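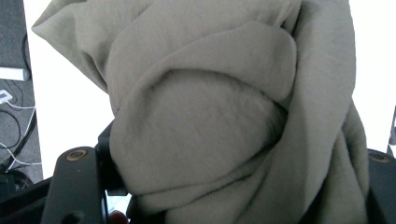
3.2 Handling and sorting of soft garments

Garments came in from two places, the drop-off counter at Raltulbridge and the smaller room at Portela. 400 pieces total over the season. Half of them, 200, were knits or fleece and these are the ones this section deals with. Woven shirts and denim are in 3.3 and behave so differently that pooling them made no sense (we tried, see the appendix).

All pieces logged on arrival by fiber label if there was one, otherwise by feel. Feel is not a great method. Two sorters, Urquhart and Bustos, did the first pass separately and then compared sheets. Most of the disagreement was brushed knit against light fleece, a distinction that matters less than we thought at the start. From here on both are called "napped."

State on arrival was coded in four classes: flat, folded, draped, bundled. Flat and folded are what you would expect. Draped means hanging over a rail or bin edge with most of the cloth free. Bundled is the class that gave us trouble – cloth twisted or wadded so that neither sorter could say where the collar, cuff or hem was without opening it up. Figure 4 shows the kind of surface a sorter is reading in a case like this.

Figure 4. Olive-green fabric in a bundled state. A thick roll crosses the middle, with a deep crease arcing over it; looser cloth hangs in long ripples on the right. Wrinkles are tighter low down where the fabric is pinched.

A few points on reading bundles, because the coding sheet from the Jirska pilot did not cover them and later users will want to know what we did.

Rolls. A thick rounded roll is easy to take for a sleeve. It may be one. It may also be body cloth turned over on itself. The pilot sheet had a box for "sleeve visible" and sorters were ticking it on any roll at all, so the box was dropped. Replaced with "roll present," yes or no, no guess as to part.

Creases. Soft creases in napped cloth are wide and shallow looking and they close up again when the piece is set down. Under the side lamp they read as narrow dark lines, under the ceiling light alone several were missed. Side lamp used for every piece after the first week. Pieces done before that were recoded, except for 5 which had already gone out to the Wala shelf and could not be got back.

Flaps. Any loose pointed or square end standing clear of the bundle. Best starting place for opening a piece. Sorters were told to take the flap first and lift, let the weight of the cloth do the untwisting, and only then go looking for a second edge. Pulling at the middle of the bundle tightens it. Both sorters found this out on there own before it was written down.

Compression. Where cloth is squeezed the wrinkles run small and close together and the nap lies over, so the color shifts – pale on the raised parts, darker down in the folds. On grayish greens and khakis this is strong enough that one garment can look like two. Color was therefore coded last, after opening, from a flat patch away from any seam. Before this rule the khaki and sage bins were a mess.

Opening and folding

Opened pieces were shaken once, laid face down, smoothed from the center out and folded in thirds lengthwise, then in half. Shaking more than once did nothing for napped cloth that we could measure, and it put lint on everything. Fold was the same for all sizes. Big throws were the exception, those got an extra half fold to fit the shelf.

Smoothing was by the flat of the hand. No steaming, no iron. Some wrinkles stay in and that was accepted; the question was whether a piece could be identified and shelved, and a wrinkled fleece top can be.

A piece was called resolved when both sorters agreed on type and size after opening. If they did not agree it went to the end of the table and was looked at again after lunch, fresh eyes. Garment or household item was the usual sticking point. A small throw without a label and an unfinished fleece panel are very close to the same object.

Limits

Napped cloth hides seams, and with the seams hidden most of the usual cues go too. We would not carry the bundle codes over to silk or anything slick, which slides out of a twist instead of holding it. Weight was not recorded at Portela, the scale there was out of service until May, so bundle state against weight is reported for Raltulbridge only. Sorters also knew the aim of the study, and it is possible they took more care with bundled pieces then a regular counter shift would.

Last revision of the coding sheet is dated Oct 3, 2018 and supersedes the pilot version. Changes are minor apart from the roll box and the color rule above. Copies from Bustos on request.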